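Keeping the Utility Sink Corner Usable

I rinse brushes, fill buckets and wash my hands at the same little sink, so it gets grubby fast! My rule is 2 minutes at the end of the day: wipe the counter, wipe the faucet, hang up the rag. Every February I empty the cabinet underneath and throw out whatever has dried up (there's always a can of something).

For chalky spots on chrome I use plain white vinegar on a paper towel, wrapped around the spout for 20 minutes, then rinsed well. My neighbor Rizal swears by half a lemon, and that works too, but it's sticky.

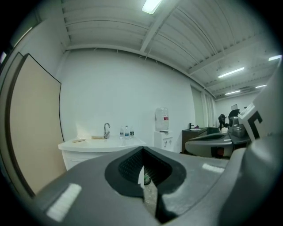
A tall faucet is the best thing you can give a small sink, because a bucket fits under it without a fight. I like a gooseneck on a plain white vanity with a rounded counter, like this one. Drinks are what pile up beside it, and three plastic bottles lined up next to the faucet is pretty much my limit. Move them before you wipe, and dry the bottoms before they go back.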